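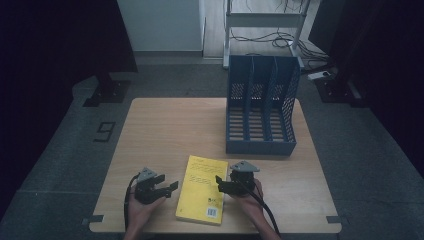 「これ、預かっといて」に弱い

物語のなかで、旅に出る人が残る人に何かを手渡して「預かっといて」と言う場面がありますよね。懐中時計でも、片方だけの手袋でも、なんなら家の鍵でもいいんです。あれが出てくるともうだめで、その先どんなに筋がぐだぐだになっても最後まで付き合ってしまいます。

先月からずっと見ていた『Cliruvau』がまさにそれでした。全29話と聞いたときは、途中で脱落するだろうなあと思っていたんですよ。序盤は領地の相続の話ばかりで、誰がどの家の人なのかもよく分からず、洗濯物をたたみながらぼんやり流していたくらいです。ところが第6話の終わり、港町Wellholmの桟橋で、船大工の娘が幼なじみの兵士から小さな笛を渡されるんです。兵士のほうは「戻ったら返してくれ」としか言わない。娘も「うん」としか言わない。たたみかけのタオルを膝にのせたまま、しばらく動けませんでした。

告白の場面よりこういう場面のほうがずっと好きなのは、たぶん言葉が足りないからだと思います。「好きだ」と言われれば、聞いたほうも見ているこちらも返事を待つしかありません。でも預かりものだと、返事はずっと先に延びて、そのあいだ品物だけが手元に残る。娘は引っ越しをしても、別の人と婚約しても、笛だけは台所の引き出しに入れているんですね。中盤で引き出しが開くたびにちらっと映るだけなのに、あの小道具ひとつで、兵士が画面にいない回もちゃんと兵士の話になっていました。うまいなあ、と見るたびに感心していました。

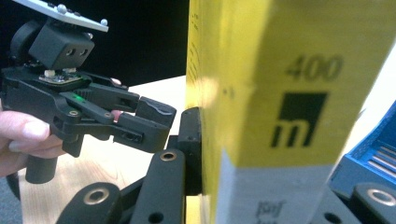 返ってくる話と、返ってこない話

この手の場面は、そのあとの行き先がだいたい決まっています。持ち主が帰ってきて受け取るか、帰ってこなくて形見になるか。見慣れてくると、渡した瞬間に「ああ、この人は危ないぞ」と身構えてしまうようになって、これはこれで困ったものです。戦争ものだとほぼ間違いなく形見コースですし、学園ものだと卒業式あたりで返ってきて、二人そろって照れて終わり。どちらも嫌いになれません。

ひねったほうで忘れられないのは『Dredudside』です。約100年前の炭鉱町を舞台にした小説で、上下2巻、しかも字がぎっしりなので人にすすめにくいのですが、預かりものの扱いがとにかく意地悪なんです。主人公は出稼ぎに行く兄から帽子を預かります。兄はわりとあっさり帰ってきます(ここで私は一度、本を閉じて喜びました)。ところが兄は、帽子のことをすっかり忘れている。弟は返すきっかけを失って、そのまま大人になってしまうんですよ。誰も死なないし、けんかもしないのに、読んでいて胸のあたりがきゅうっとなりました。下巻で弟がその帽子をかぶって雨のなかを歩くくだりは、何度も読み返しています。

もうひとつ、逆に笑ってしまったのがゲームの『Nicholas』です。主人公が行く先々で村人から物を預かるのですが、これがまあ、みんな気軽に預けてくるんです! 鍋のふた、漬物石、祖母の入れ歯。かばんの中がどんどん埋まって、肝心の薬草が入らない。返しに行けば行ったで「しばらく持っていて」と言われる始末で、さすがに一度くらい断らせてほしいと思いました。でも終盤で村に戻ると、預けた側がひとりひとり、なぜそれを渡したのかをぽつぽつ話してくれるんですね。漬物石のおじいさんの話で泣かされるとは思いませんでした。ああいう仕掛けは、ためてためて最後に出すから効くんでしょうね。

そういえば私も学生のころ、友だちに貸した傘が返ってこないまま卒業したことがあります。あれは預けたわけでもなんでもなく、ただの貸し忘れなので、物語にはなりようがないのですけれど。それでも雨の日にふと思い出すので、品物というのは手元にないときのほうが気になるのかもしれません。

話を『Cliruvau』に戻すと、最終話で笛がどうなったかはここには書かないでおきます。これから見る方もいらっしゃるでしょうし、私の説明で先に知ってしまうのはもったいないので。ひとつだけ言うなら、笛は最後に一度だけ鳴ります。誰が吹くのかは、どうかご自分で確かめてください。ちなみに第6話をもう一度見ると、桟橋の娘が笛をどちらの手で受け取ったかが、あとの話にちゃんとつながっていました。
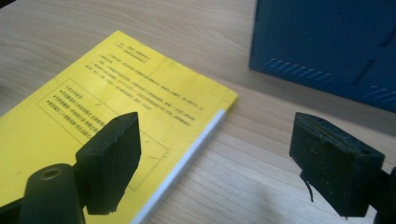 机の上の黄色い冊子

次は、預かりものを勝手に売ってしまう人の出てくる話を探しています。昔、夕方の再放送で見た覚えがあるのに、題名がどうしても思い出せません。売った先が古道具屋で、店先に鳥かごがたくさん吊ってあった気がします。お心当たりのある方、コメント欄で教えてくださるとうれしいです。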